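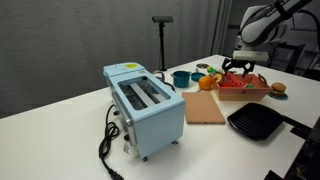
The light blue toaster oven with its cord, and the checkered basket on the right

Keeping a play kitchen table tidy when it has to be packed up every week?

Chathurika Sheikh

Hello everybody, I've been reading this site for a long while and finally have something to ask. I look after the pretend kitchen at Hutano, which is our drop-in playroom (we are in a rented hall, so nothing can stay out overnight, sadly). On Tuesday mornings I put up the white table in front of the gray curtain, set out the toaster oven, the little teal pots and bowl and all the food, and the children cook and shop and serve lunch to their grown-ups. It is my favorite part of the week! The packing up, I'm afraid, is my least favorite.

We have two kinds of food. There are the smaller pieces that the children like to carry around in the checkered basket, and then there are the plush fruits and vegetables, which are lovely and soft but take up so much space. At the moment those go into a fabric bin with the check lining folded over the top.
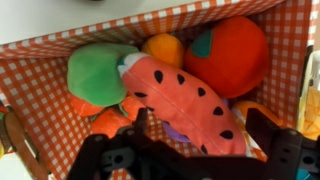
Plush produce in the fabric bin, with the watermelon slice across the middle

My trouble is that whatever goes in the bottom stays in the bottom. The children pull out the watermelon and the big tomato and never dig any further, so there are perfectly nice toys that hardly get played with. And if I tip the whole lot out so that they can see everything, I spend the rest of the morning picking it up off the floor.

The other thing is the oven. It has a long black cord and I never know what to do with it. Wrapping it round the oven seems bad for it, and leaving it loose on the table means little hands go straight for it – I have moved it out of reach more times than I can tell you. We don't plug it in, it's purely for pretending. Would you cut it off? My sister says cut it off. I am nervous about cutting anything.

I have 10 minutes between the last family leaving and the hall being locked, so whatever the answer is, it can't be fussy. One shelf in a Trimo cupboard is all I get, and it isn't a deep one. Thank you so much for reading all this.

Kane Stubbs

Hi Chathurika, what a nice table, and I know that last-ten-minutes feeling very well. I did a play kitchen for years at a parents' group with 11 children on a quiet day, and I tried most things before I settled.

For the plush food I would go shallower. A deep bin is good for getting things home and not much good for playing out of. We kept our deep one for transport and put out two low trays, 6 inches high at the most, and split the food between them at the start. Fruit in one, vegetables in the other, and don't worry at all about where the tomato goes, because they will tell you. You can also hold half of it back and swap halfway through the month. The things that come back out feel brand new to them. I remember a lemon getting a round of applause.

Then at the end you just tip both trays into the deep bin, no sorting, and push the bin into the cupboard on its side if the shelf is low. Fabric ones squash a bit, so you may find yours fits better than you expect.

Pots and lids I would nest, lids upside down, and the small hard food goes inside the biggest pot. What you want out on the table is a bit of everything with some clear space in front of the oven, so there's somewhere to actually cook. You have a board and a tray, I think? Or if you haven't, get one of each, they're cheap secondhand.

Please don't take scissors to the cord before you know what sort of oven it is. Coil it in loose loops as wide as your hand, put a hook-and-loop strap round it, and park it behind the oven with the back toward the curtain. If it's a real appliance, I would honestly rather see you replace it with a wooden or plastic one for toddlers, because of the glass door and the weight. If it's a toy, the strap is plenty.

Magyar

trays. also label the shelf. we spent 300 on a storage system from Sosov and ended up using shoeboxes

Chathurika Sheikh

Thank you both, this is so helpful! Yes, Kane, we do have a board and a tray, you guessed right. I've had another go at laying things out, with the board in front of the oven and the basket out where it can be reached.

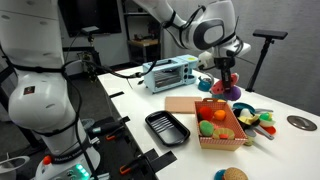 I've decided to leave just a few pieces in the basket, so it looks like someone has come back from the store, and the rest can wait its turn. The heap of kitchen bits at the end still needs a home and I think that will be one of your low trays, as soon as I find two the same size. I also bought a pack of straps for the cord (they came in bright green, which I'm told is very stylish) and I'm leaving the scissors in the drawer. My sister has been informed.

One small thing more, if anybody is still here – how do you wash the plush ones? A few of ours have labels I can't read anymore.

Kane Stubbs

Pillowcase, knotted at the top, cold gentle wash, then air dry somewhere breezy. Start with one you wouldn't mind losing, and give the big ones an extra day, as the middle takes ages.

Filed under: Playrooms & Toys > Storage and tidying

Contact us | © Community Help Pages | Back to top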